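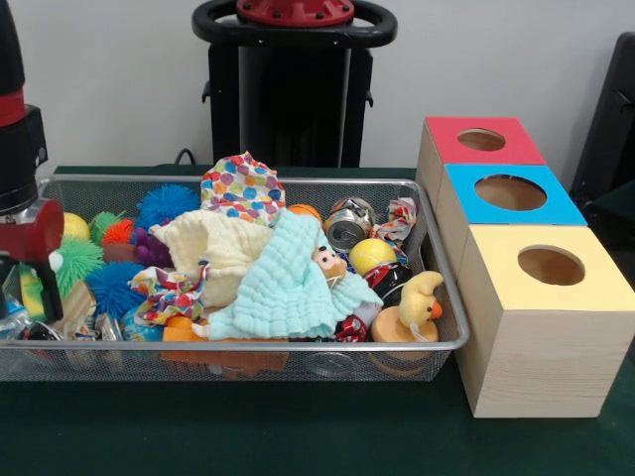
Minutes, site visit to Zostham sorting lab, February
Present: Riditz (host), Lenine, Ung.

1. Start. Visit opened at 2:30. Minutes of the last visit accepted.

2. Demonstration. Riditz outlined the sorting task: mixed items in one bin, with three round-holed boxes alongside. Soft items and crushed cans share the bin by design. 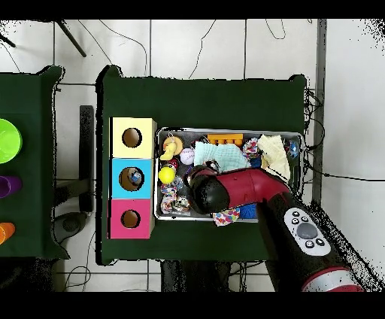 Lenine asked for the cycle limit. Riditz set it at 43 seconds per item, with 2 retries allowed.

3. Actions. Riditz to send the item list and grip settings. Ung to confirm bench height before the open day.

Closed 3:43.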